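Product Range Meeting — Minutes
Majali site, upstairs meeting room, 9:30 a.m.

Chair: Maysoun Kassab
Present: purchasing, packaging, quality, warehouse
Apologies: sales (report sent in writing)

1. Minutes of the previous meeting

Approved with one correction. Under item 4, the carton supplier should read Cludau, not Flendametti. Flendametti supplies the inner trays only.

2. Kitchen play range: carton change

Packaging reported on the move from the printed sleeve to a closed carton. Cludau has confirmed a minimum order of 2,550 cartons per size. The quoted lead time is 22 working days from approval of the artwork. Purchasing asked whether the two smaller sizes could be combined into one order. Cludau will accept this if the board grade is the same for both.

The sink set stays in the large carton. Dish rack, plates and cups are to be packed inside the basin.
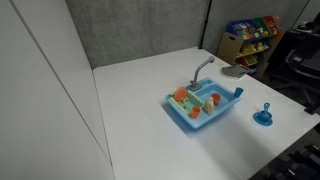 Quality asked for the drop test to be repeated with the new board. The earlier result was obtained with the sleeve and does not carry over. Packaging will send seven cartons to the test house in December. M. Kassab noted that artwork approval does not depend on the result, but the order does.

Action: packaging to send cartons. Purchasing to obtain a written price for the combined order.

3. Warehouse: shelf locations

The relabeling of aisle C is complete except for the top level. Of the locations checked, 86 had a label that did not match the stock system. All have been corrected. The cause was the old numbering, which was still stored on one handheld scanner. The scanner has been reset.

Warehouse asked that new item numbers be issued before goods arrive — two deliveries from Makska were held at the dock for lack of a number.

Action: purchasing to issue numbers when the order is placed.

4. Spare parts and small accessories

Single utensils and plates are currently sold in bags without a barcode. Sales requests in its report that each bag carry a barcode and the item name. Agreed in principle. Label size to be settled with the warehouse, as the present printer does not take the narrow roll.
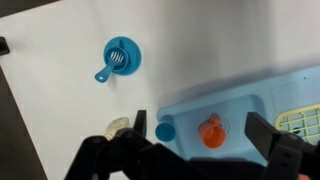
5. Instruction leaflets

The folded leaflet will be replaced by a single sheet for all sets with fewer than ten parts. Text remains unchanged. Existing stock of the folded version is to be used up first.

Action: packaging to circulate a proof.

6. Any other business

The loading dock door will be serviced before the next delivery from Makska. Warehouse will inform the carrier.

Meeting closed at 10:45 a.m. Next meeting in the same room, date to be sent by M. Kassab.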